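Kaveo – mesa de cocina para brazo robótico
Taller compartido Masmont / Proyectos / Kits

Kaveo es un tablero blanco con los agujeros ya hechos, pensado para montar un brazo al lado y ponerlo a practicar con cacharros de cocina. Lo empezamos en julio en un rincón del taller y desde entonces no hemos parado de cambiarle cosas (¡y las que quedan!). El kit incluye el tablero, la tornillería y las plantillas de colocación. El brazo lo pones tú; nosotros usamos uno con pinza de dos dedos.
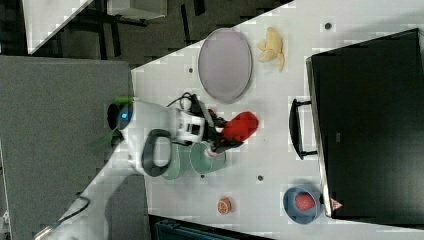 Lo que más nos gusta es lo rápido que se vuelve a empezar. Cambias la fruta de sitio, lanzas otra vez el programa y a mirar. En el cuaderno llevamos apuntados 1029 intentos de agarre, de los que 268 son con la versión actual del tablero, y sigue siendo un gusto ver cómo la pinza baja a por una fresa.

Si montas una cámara en la muñeca, sujeta bien el soporte y baja la velocidad en los giros. Con movimientos bruscos la imagen sale borrosa y luego cuesta distinguir los bordes – a nosotros nos pasó durante semanas.
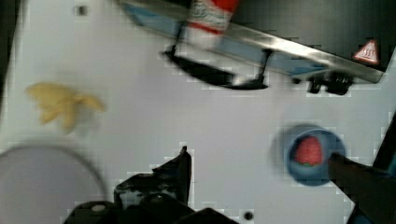
Mihret Lencho

El cuenco azul pide paciencia. La fresa queda dentro y los dedos tienen que entrar sin empujar el borde, así que conviene empezar con las piezas sueltas sobre la mesa: el plátano, la rodaja de naranja. El hornito va a la derecha, con el tirador hacia el centro del tablero. Deja sitio para que la puerta abra entera.

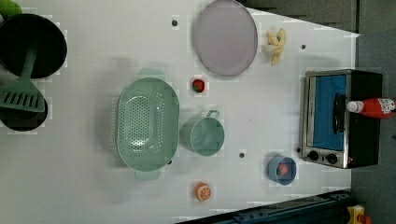
Montaje y accesorios

El tablero se fija con 4 tornillos y pesa poco, lo mueve una persona sola. El juego de menaje se pide aparte: plato lavanda, escurridor y taza verde menta, espumadera y sartenes negras. Precio del tablero: 105 euros, recogida en Masmont. Para plantillas a medida, escribid a Poonam Grewal y decidle qué brazo tenéis.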